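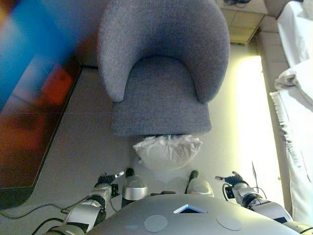 What does Drikmont do?

We collect examples of ordinary housework for robots to learn from. Other companies build the robots and train the software. We supply the hours and hours of somebody patiently moving a pillow.

Drikmont began with 2 people, Geum-ok Han and Haf Kemeys, who had both worked in jobs with better chairs. Geum-ok looks after the recordings and Haf looks after the people making them. The division has held up well, apart from one disagreement over the kettle that we've agreed to leave out of the company history. 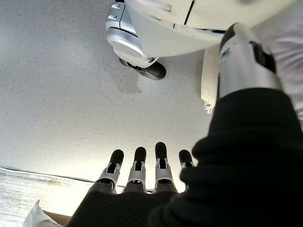 Each job is done by an operator guiding the robot's arms and hands. One go at a job, start to finish, is called an episode. A client might ask for 1000 of them, and the first week of any order is mostly spent arguing over what "tidy" means. We write the answer down, and then everybody has to stick to it, including Haf.

Our current list has 76 household jobs on it. Soft things take up far more of it than we'd planned. A mug keeps its shape while you think, but a blanket has its own ideas, and a model that has only seen one neatly folded blanket won't know what to do with yours. So we change the starting layout between episodes, swap the bedding and keep a good share of the clumsy attempts, labelled as such.

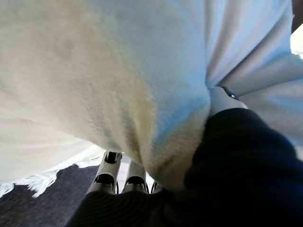
Labelling happens in the afternoon, when the operators' shoulders have had enough. Every episode is watched by someone who didn't record it. The software we use for this is called Flodico. Geum-ok wrote it, and she takes complaints about the colour scheme in June.

We take on new operators in groups of 12. You don't need a background in robotics. Patience is useful, and so is a high tolerance for making the same bed. Write to us through the contact page and tell us which household chore you dislike most. We'll probably put you on it.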